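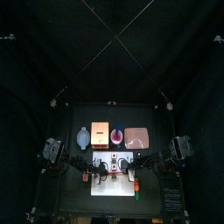

Storage Labels Should Name Contents, Not Categories

Most advice on household and small-office storage begins with categories: "crafts," "electrical," "seasonal." The category is then written on a bin and the bin goes on a shelf. I think this method is wrong for any collection that more than one person has to use.

A category label requires the reader to repeat the reasoning of the person who wrote it. A roll of twine may be filed under crafts, garden, or shipping. All three are defensible, and a person looking for twine must check each of them. A label that reads "twine, tape, box cutter" requires no reasoning. It takes longer to write and it needs revision when the contents change - a real cost, and the one most often raised against it.

In February I relabeled the supply room at Pinheiro, a shared workshop with 837 listed items. Of these, 539 had been stored under category names. The remainder had no label at all. The new labels list up to six items each, in plain words, with the most requested item first. Bins that could not be described in six items were split. This added 20 bins to the room and used one more shelf.

The added shelf is a fair objection. Floor space costs money, and a splitting rule will always consume more of it. My answer is that a bin too mixed to describe is already being searched by hand every time it is opened, and that time is also a cost, though it never appears on a rent statement.

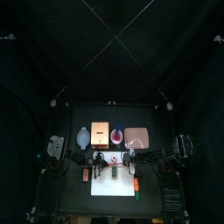 Fongchan Suwannarat

A second objection concerns software. Inventory programs sort by category, and some users want the shelf to match the screen. I see no need for this. The program can hold categories for purchasing and reports while the shelf carries item names, and a bin number connects the two. Our list at Pinheiro works this way and the purchasing reports did not have to be changed.

I would keep category labels in two cases: sealed stock that only one person handles, and items so uniform that the category and the contents are the same word. "Envelopes" is adequate for a box of envelopes. "Office" is adequate for very little, and "Miscellaneous" should be removed from the label printer's saved list.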